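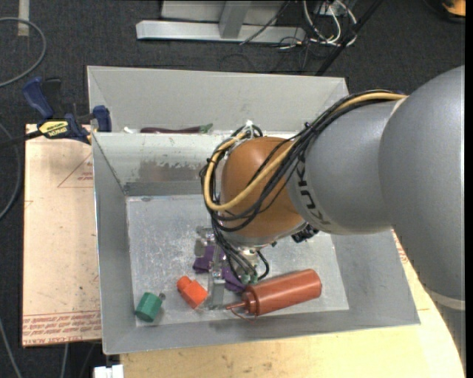

Could I please say up front, came the reply to my last report, whether the Nägeli sheet music will be open to the public by December or not? Fair enough! I spent two pages on folders last time and never got around to it. So: yes for the songs and the piano music, no for the band parts. The rest of this is the longer version.

Progress report to the Wulberg Fund, 25 Oct 2021
Nägeli sheet music collection, Testen

When the Nägeli shop closed, we took in everything from the back room, and the estimate we gave you in the application was 3000 pieces. I'm still happy with that number, though it depends a lot on what you call a piece (is a march one piece, or is it one piece for every cornet part?). I've been treating a full set of parts as one, and I've written that down at the front of the catalog so whoever comes after me doesn't have to guess.

The songs are finished. They're sorted by title, every one has a catalog entry, and the torn ones have been put in their own boxes until I can get to them. The piano music is sorted too, but the entries for the teaching pieces are pretty thin. A lot of those have no composer on the cover and the title page is gone, so all I have to go on is the first line of music. I'm writing down the key and the opening notes and moving on. If I stopped to chase every one I'd still be on the waltzes next summer.

Band parts are the slow bit. They came to us tied up in bundles, and I had assumed each bundle was a set. Nope! Somebody tied them up by paper size at some point, so the clarinets from one overture are in with the tubas from another. I've cleared the long table and I'm putting the sets back together one at a time, which is oddly fun but takes forever. I would like to move the band parts to the second half of the grant and I hope that's okay with you.

The best news is the handwritten music. We've now pulled out 186 manuscripts, far more than I was hoping for, and a good many of them look like arrangements made for local dances. Some have little notes in the margin about repeats and who should sit out. I'd love to have a few of them played at some point. That isn't in the budget and I'm not asking, just saying it out loud.

On the catalog itself, we've switched over to Lonari. The old spreadsheet kept turning the German titles into question marks, and I got tired of fixing them by hand. Moving the entries across ate up most of two weeks that I had set aside for the piano music, so that's where the delay came from. Searching is much nicer now. You can look up a song by its first line, and that's how most people remember a song anyway.

Money: we bought 400 archival folders, and they're nearly all used. The paper repair supplies haven't been touched yet. I would like to shift $500 from the repair line to more folders and boxes, and do the mending in the new year when I know what really needs it. Everything else is on track and the receipts are attached in the usual order.

Still to do before December: fill in the piano entries, print the shelf labels, and write up the rules for the reading room (pencils only, no coffee, and please don't refold anything). I also need to find a better spot for the oversized covers. They're flat on top of the map cabinet right now and I worry every time someone opens a drawer.

Let me know about the $500 and the band parts when you get a chance. I'll keep going on the overtures in the meantime.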